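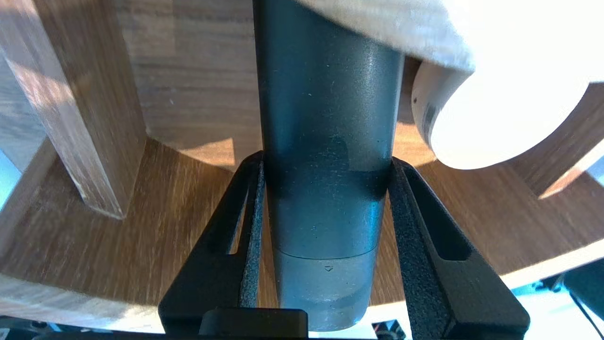
Skaltach comes back for its second season on Risura this Wednesday at 9 p.m., and the network is running the first two episodes back to back. If you skipped season one, the short version is that a mining crew on the moon Pralum finds out the company has been sending the same people up more than once, with their memories cleared in between. The memories are kept in plain canisters, and a lot of the new season is spent chasing one of them. The show has never gone in for fancy props. A canister on Skaltach is a dull, dark cylinder a lot like the slate-gray one at the top of this item, with its thin seam and the tiny arrow molded just under it, and the actors have to make you believe there is a whole person inside. Mostly they do.

The new run is 13 episodes, down from 14 last year. Risura has not given a reason. Having seen the first four, I don't think the cut hurts. Season one had at least one hour in the middle (the dust storm) where everybody stood in a corridor and explained the plot to each other, and there is nothing like that so far.

The opener picks up a few minutes after the finale. Chauvin, the shift supervisor, has locked himself in the relay station and has to decide whether to warn the incoming crew. He knows he has made this choice before and can't remember which way it went. Most of the episode is him alone, talking to a dispatcher we never see, and it is the best thing the show has done. The second episode goes down to the surface and is busier. There is a chase on foot through the ore sheds that runs a bit long, and a new doctor who is plainly hiding something.

The dispatcher stays a voice through all four episodes sent out for review. Calls come in at bad times, the line drops, and twice Chauvin picks up and hears his own message played back. It saves money on sets, I'm sure, but it works.

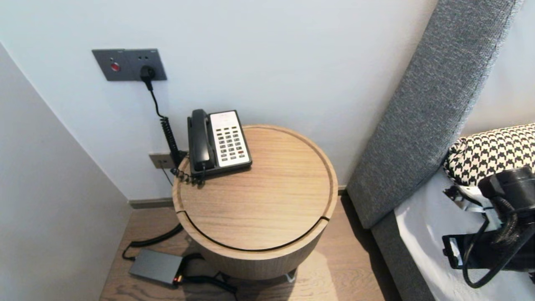 Shoshana Kincaid wrote in after the last issue to say the phone calls were the reason she nearly quit the show. She felt season one used them to get out of scenes the writers didn't want to write, and she counted three deaths that viewers only heard about from the dispatcher. She also asked whether the new season lets us see any of the big events as they happen. So far, yes. The landing in episode three is shown start to finish, and it is not a cheap-looking sequence.

Her other complaint was the sound mix, and there I can't offer much hope. The music still sits on top of the dialogue in the ore sheds. Turn the captions on.

A few practical points for people planning to watch:

The premiere runs two hours with breaks. After that the show moves to a single episode a week in the same slot.

Season one is on the Risura app until the end of September. You need the last three episodes at the very least. The recap before the premiere leaves out the business with the second airlock, and that comes up again right away.

Episode four is a good deal more violent than anything before it. I would not watch it with younger kids in the room.

Sigrun Hedlund's pick from last month, the two-part lunar thriller, moves to late night to make room. Check your recordings — the listing had not been corrected when I looked.

On the story side, the big question is how many crews there have been. The finale put the number on a wall in chalk, 800, and fans have been arguing since then over whether it meant people, days or trips. Episode two answers that, and I won't spoil it here. The answer is simple, and it makes the company look worse than I expected. The machines in the sheds get more to do this year too, though they still don't talk, and I hope that holds.

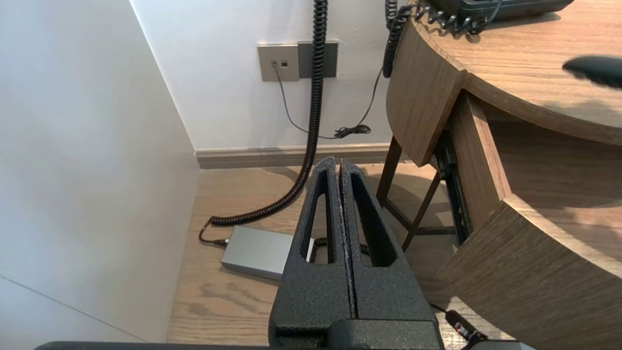

A black gripper with its fingers closed.

My one real worry is the doctor. Her secret is easy to guess by the end of episode two, and the script keeps acting as if it isn't. If the show is smart it will let the crew work it out soon and get on with the rest. I'll have a full write-up once the fifth episode has aired, and letters about the opener are welcome before then. Please put the episode title in the subject line so I can keep spoilers apart.

More from this newsletter
Skaltach season one: the episodes to rewatch
Sigrun Hedlund on the lunar two-parter
Fall science fiction: what moved and what got dropped
Letters: captions, sound and the dust storm episode

Home | Reviews | Listings | Letters | Back issues

Last updated: Wednesday, 4 p.m.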